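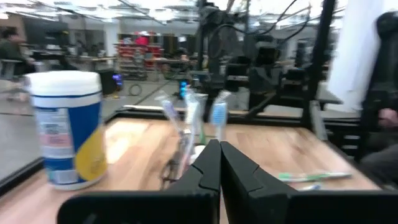 My kitchen scale has been lying to me since August, and the sourdough paid for it.

The symptom was a dough that kept coming out slack at what I believed was 70 percent hydration. Same flour (Mahuika strong white, the 12.5 kg sack), same water, same starter. I went through the usual suspects in the usual order. I dropped the proofing temperature by two degrees, shortened the bulk, and blamed the new sack. None of it moved the result much.

Then Elsie Tapsell, who bakes from the same formula on the other side of town, sent me her numbers, and her 430 grams of flour filled the measuring jug noticeably higher than mine did. Volume is a poor way to compare flour, but the gap was too big for packing.

The scale is a Flimen, the flat glass kind with four feet and a load cell under each one. I don't own proper calibration weights, so I borrowed a set from Darcy Donnelly on Friday and ran the test twice, once with weights added and once with them removed. Findings:

At 30 g it was correct to the gram.
At 152 g, also correct.
Above 200 g it started reading high, and the error grew with the load.
With the load over the back left foot, the error doubled.

So one cell was off, or something was bearing on it. I turned the scale over and found a ridge of dried dough between that foot and the housing. At low loads there was clearance. Past a certain point the foot tilted, met the dough, and the reading went wrong. I picked it out with a toothpick and repeated the series. The curve flattened to within a gram up to the largest weight in the set.

What this did to the bread is simple to work out. I weigh flour first, then tare, then add water by jug, marked in milliliters. The scale overstated the flour, so I stopped pouring early, and the water was right because it never touched the scale. Real hydration was closer to 76 than 70. Had I weighed both on the same scale, the errors would have partly canceled and I might not have noticed for another year.

Changes since then. Water now goes on the scale too. The starter is weighed in its own jar, tare written on the lid – 138 g for the small one. I check the scale with a known weight before a bake, in the center and over each foot. It takes under a minute.

The first loaf after the fix was a plain Prikholm-style rye blend, 20 percent rye, baked in the covered pot. It held its shape on the peel and the score opened on one side only, a separate problem that I suspect has to do with my blade angle. The crumb was tighter than I'm used to, so I may go up to 72 percent on purpose next time.

Elsie says I should try the Jorkuvetti wholemeal at that level. It drinks more water than the white, so 75 is probably the place to start.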